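**Flurnoment Tabletop Set: rules for collection and release**

Maintained by the Urkport site on behalf of the Flurnoment project. Last revised 17th August. Replaces the version issued in April.

The rules below apply to every episode submitted to the Flurnoment tabletop set, whether it was recorded at Urkport or at the Espinoza site. Episodes recorded under the earlier version remain valid and are listed separately in `manifest_old.csv`.

## Contents of the release

| Item | Value |
|---|---|
| Accepted episodes | 297 |
| Episodes withheld for review | 4 |
| Time limit per episode | 30 seconds |
| Object type | Plastic shape blocks |
| Control | Human operator, remote |

Each episode folder holds the video, the arm state log, the instruction text and a signed check sheet in plain text. A folder missing any of the four is not part of the release, even if it appears on the shared drive.

## Terms used in these rules

**Must** marks a requirement. An episode that breaks it is rejected.

**Should** marks a recommendation. Departures are allowed and are entered in the `notes` field.

**Cluster** means two or more blocks that touch or nearly touch.

**Free block** means a block that can be approached from any side without moving another.

## Before recording

1. The work area must be clear of tools, cups, paper and personal items.
2. The operator must test the emergency stop at the start of each session and initial the session log.
3. Tape at the edge of the table marks the limit for anyone standing nearby. No person may reach past it while the arm is powered.
4. Blocks must be placed by hand with the arm in its parked position. The layout card gives the starting arrangement; small differences in angle are acceptable.
5. Arm speed must be set to 50 percent or lower. Operators in training should begin well below this limit.

## During recording

The operator must follow the instruction text as written. If the text names a color and a shape, only that block may be the target. Pushing a cluster apart to reach a block is allowed only where the instruction says so.

A block held by the tool should be moved clear of its neighbors before any sideways travel begins. A dropped block ends the episode. It is labeled `drop` and kept, as failed attempts are part of the set and must not be deleted at the site.

If any person crosses the tape, the operator must stop the arm at once. The episode is discarded and the event is entered in the safety log held by Grernier, which audits both sites.

## Labels

Instruction text is written in lower case, without a final period. Shapes are named as follows: `star`, `cylinder`, `cube`, `triangle`, `hexagon`, `heart`. Do not write "block" after the shape name. Colors are limited to `red`, `green`, `blue` and `yellow`.

Where two blocks share a shape, the color must be given. Terms such as "the left one" are not accepted, as left and right differ between the operator's seat and the camera view. 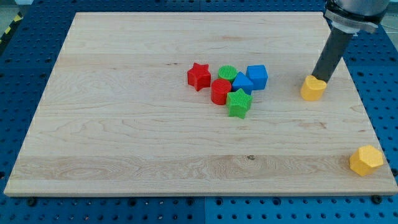
**May an episode be re-recorded if the operator picks the wrong block?**
The operator may record a new episode, but the first one must be kept and labeled `wrong_target`.

## Review and withdrawal

Every episode is checked by a reviewer who did not operate the arm. The reviewer confirms that the label matches the video, that the time limit was met and that the log is complete. Disagreements are sent to the other site for a second reading, and that reading is final.

Either site may ask for an episode to be withdrawn. The request must state the episode number and the reason. Withdrawn episode numbers are not reused.

## Known gaps

- Check sheets from the Espinoza site use an older field order. The reader script handles both.
- `tool_height` is measured from the table in the older episodes and from the board in the current ones.
- Lighting level is not logged.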